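The Track at Gakside, Out of Season

Every town has a place it is fond of in principle. Ours is the running track on the edge of Gakside, which everybody agrees is a fine thing to have and which, on most mornings between the end of the school season and the beginning of the next one, has the grass to itself. I've been going there since my knees started sending me letters. I am not fast. I have been overtaken by people who were talking on the phone, and once by a man carrying a ladder.

The track was laid to replace a cinder oval that older residents still talk about with a tenderness I don't understand, given that they also still have bits of it in their elbows. Money came from a raffle, a grant, and the sale of 345 fruitcakes, a number I have on good authority because it used to be painted on a board by the gate. Some of the fruitcakes, I believe, are still in circulation.

What you get for all that cake is a full-size oval, an infield the soccer people and the javelin people have been quarreling over for years, and a parking lot with a pothole so well established that it shows up in directions ("left at the pothole"). There's a water fountain too, which delivers either nothing or your entire shirt's worth.

I had meant to put this gallery together in June, when the place is at its prettiest and there are lemonade stands. It is December.
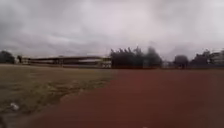
Words and picture: the Gakside Slow Lane page
Filed under: Tracks, Weather, Mild Regret

Gray sky, red track, grass that has given up. A good likeness of the place, blur included, as this is more or less how it looks to me on the last lap.

The sky first, as it takes up so much of the real estate. There is a particular kind of cloud we get here that doesn't do anything. It's darker on one side and paler on the other, and that is your entertainment for the morning. People from Zullberg, where they have hills and therefore proper weather, come over for meets and ask whether it's going to rain. We tell them we've wondered that ourselves.

The track is a reddish brown that the brochure called "terra-cotta" and my neighbor calls "liver." It was brighter when it was new. It is a kind surface, with a bit of give in it, and I've fallen on it twice without needing to tell my family. You won't make out any lane lines here, a condition I have some sympathy with. I treat lanes as a suggestion even when I can see them. The inside one belongs to the fast people by custom, and the outside one to those of us who would like to stop and look at a bird.

About the grass. It's patchy, it's dry-looking in strips, and it wears down to bare dirt where it meets the track. Everyone has a theory. The soccer people say it's the javelin people. The javelin people say that five throwers can't possibly do that to a field and would we please look at the goalmouths. My own theory is that it's grass and it's December.

There's something small and white lying out on it, a bag or a piece of paper by the look of it. If it's yours, the trash can is by the gate, beside the place where the fruitcake board was. I've walked over for things like this before and have so far collected a heat sheet, a birthday card (unsigned) and most of a kite.

Past the field is the long, low building with the flat roof. I call it the grandstand, and I've been corrected to "pavilion" by someone who felt strongly. Whatever you call it, it's a handsome thing in an apologetic way. On the big day of the year, when Rirnemport sends its relay teams and its very loud parents, there are said to be 2000 people on the grounds. I have never believed the figure, but I've stood in the line for the bathroom and I'm prepared to meet it halfway.

A few practical notes, for anyone tempted:

The gate is generally open by seven. If it isn't, wait. Somebody with a key and a thermos will appear.

The number 81 bus stops at the end of the road and will let you off closer if you ask nicely and are visibly limping.

Coffee is at Zamani, across from the stop. The cinnamon rolls are bigger than they need to be, and I have undone a great many laps in there. Cash is preferred, muddy shoes are not.

Dogs are allowed on the path outside the fence. They are not allowed on the track, a rule that every dog in Gakside has read and disagrees with.

If you run clockwise you'll get looks. I did it for a week by mistake and got to know a lot of people that way.

More pictures will go up in the spring, when there's something in bloom and I've bought whatever you're supposed to buy so that a laptop can die without taking your vacation with it. Until then, I'm in the outside lane most mornings. Pass on the left, and please don't say "almost there." I know where I am. It's an oval.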